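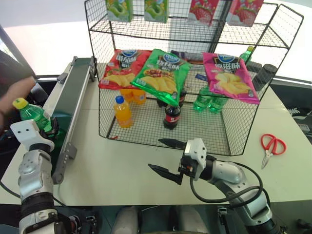 Zollby Three-Tier Wire Rack: Four Months In

I bought the Zollby in April when I finally got fed up with our snack cupboard, which is deep and dark and eats packets of crackers whole. I wanted something open that could stand on the counter, and I'd already sent back a Storkov rack that wobbled every time the fridge door shut (so annoying, it looked great in the listing!).

Putting it together took me 16 minutes, with one false start where I had a side panel upside down. There are only seven screws and they give you a little key for them. I used my own screwdriver in the end – the key hurt my fingers.

What I like

It stays put. The feet have rubber caps and I can drag a box off the top without the whole thing following me across the counter. Chip bags do fine on it too, as long as you lean them back a bit and don't cram them in. I put the tall boxes up top and the things the kids are allowed to grab down low, and that one change has cut the "where's the crackers" shouting by half.

What bugs me

Small stuff slips through. Stock cubes, tea bags, those tiny raisin boxes, all of it ends up on the counter, so I cut a piece of shelf liner for the lower tier. Dusting is a pain as well. You can't wipe wire, you sort of have to pinch along it with a cloth, and flour gets into every corner. I gave up and put mine in the shower last week, dried it with a towel, no rust so far.

The coating has chipped in two spots near the screws. I emailed the shop, Gashi, and they sent a touch-up pen within the week, no fuss.

I'd buy it again for snacks and cereal, but for spices or cans I'd get something with solid shelves. Four stars from me.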